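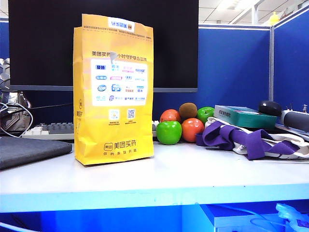 A paper bag with its top folded over.

How Is a Paper Bag Made?
Trillwood Children's Museum – Learning Pages

Paper bags begin as trees. At a mill, wood is cut into small chips and cooked until it turns into a soft mush called pulp. The pulp is mostly water and tiny threads called fibers.

Machines spread the pulp over a moving screen. Water drains away and the fibers cling together. Heavy rollers press the sheet, and heated rollers dry it. The finished paper is wound onto a very large roll.

At the bag factory, the paper is printed first – words and pictures are easier to add while it is flat. Next it is folded into a tube and glued along one side. The tube is cut to length, and one end is folded and glued to make the bottom.

Words to know
Fiber: a tiny thread found in plants.
Pulp: wet, mashed fibers used to make paper.

Try it: Carefully open an old paper bag along its glued edges. How many folds can you find?

Text by Sowmya Nair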